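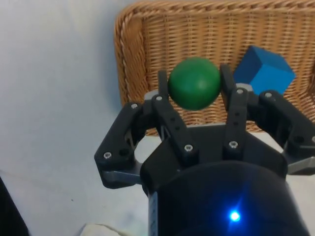 Open day at the Riltow robot lab, 9/19/23

I have been meaning to get out to Edamwood for years, and the Riltow open day finally got me on the bus. So glad I went! The lab is on the second floor of the old Phan building, up a staircase that smells of floor polish, and by 10 in the morning there was already a line for the name badges.

They let us in seven at a time, which felt slow while I was waiting and wonderful once I was inside, because you could get right up to the rope and ask anything you liked. The woman running our group had clearly answered "will it take my job?" a few times already and was very good-natured about it.

The pick-and-place table was my favorite stop by a mile. The task is one a toddler could do: a couple of colored blocks, a little green ball, a wicker basket, and the arm has to move things from one to the other. Then you start hearing how much goes into it. A ball has no flat sides to grab, so the fingers have to meet it in the right place or it rolls away. I asked how much practice the software had been given and the answer was 3,000 grasps, many of them misses - they keep the misses too, and learn from them.
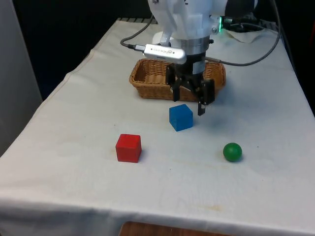
The pick-and-place table, with the basket under the arm and the blocks and ball out on the cloth.

I got chatting with a retired machinist next to me about the depth sensor on the wrist. He wanted to know what happens with shiny parts (they can be trouble, we were told) and I wanted to know what happens if you move the basket. The arm looks again before each pick, so a nudge between picks is fine.

Next door was Vuder, their software for planning arm movements, running on a big screen. You drag a point around with the mouse and a drawing of the arm bends itself to follow. There was one chair and I'm afraid I hogged it.

A few notes if you're thinking of going. The next open day is in January and it's free, but you do need to book. Bus 7 stops right outside. Coffee is downstairs, cash only, and the ginger cookies were gone by lunch.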